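4. Assembling and Loading the Justano Upright Stand

This section covers the four-piece upright stand with hooks. For the wall rail, go to Section 5.

4.1 Before you start

Check the contents of the carton against the packing slip. Parts are bagged by stage, and the bags should be opened in order. Keep the spare joint collar with this guide.

You will need:
Soft cloth
Spirit level
Hex key (supplied)

CAUTION: Do not stand the unit on carpet with a pile deeper than 20 mm. The feet will not sit flat and the stand may tip when loaded.

4.2 Assembling the upright

1. Lay the tube segments on a clean cloth in the order marked on the inside of each end. The marks are small and are covered once the segments are joined.
2. Wipe the narrow end of each segment. Grit in the joint will score the finish.
3. Push the narrow end of the second segment into the wide end of the base segment and turn it clockwise until it stops. Do not use pliers.
4. Repeat for the remaining segments.
5. Fit the upright into the base socket and tighten the grub screw with the hex key, a quarter turn past finger-tight.

NOTE: The outside of the tube is not flush where the segments meet. Do not file or tape the joint. A gap that will take a fingernail means the segment has not been turned home.

6. Check the upright with the spirit level on two adjacent sides. If it leans, loosen the grub screw, reseat the tube and retighten.

4.3 Fitting the hooks

1. Slide the hook ring down over the top of the upright before fitting the end cap.
2. Set the ring at the height you want and close the clamp lever.
3. Fit the end cap by hand.

CAUTION: Keep fingers clear of the clamp lever when it closes.

The maximum load is 4 kg per hook. Loads should be placed on opposite sides in turn. Four loaded hooks on one side will tip the stand, whatever the total weight.

4.4 Positioning

Hard floors are preferred. On polished tile or stone, fit the clear pads from Bag 4 under the feet, and wipe the floor first with a dry cloth. The pads do not hold on a waxed surface. Allow enough room on every side for hanging items to clear the wall.

4.5 Hanging soft items and straps
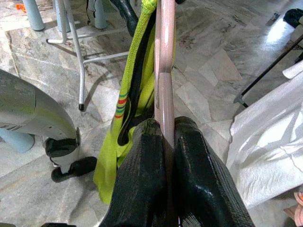 Soft items should hang in loose folds with the weight carried by the hook, and the upright should remain clear enough to be gripped when the stand is moved. Knitted and towelling fabrics may be hung as they are, without pegs. Cords and straps need more care. With a dark strap beside a pale pink tube and a bright green fabric, as shown, the line of the strap is easy to follow; with matching colours it is easily missed, so run a hand down the inside of the fabric before lifting anything off. Lift straps free first, then the fabric. Do not wind a strap around the tube, where it can catch at a joint and turn the segment loose.

4.6 Care

Wipe the tube with a damp cloth and dry it. Do not use abrasive cream, bleach or solvent cleaners on the coloured finish. Check the grub screw and the clamp lever every January, or after 1,000 km of transport if the stand is used for markets or displays.

Replacement collars, pads and end caps are available from Vundeck Parts. Quote the code on the underside of the base.

Section revised 10/18/22, K. Võ. Load limit in 4.3 corrected.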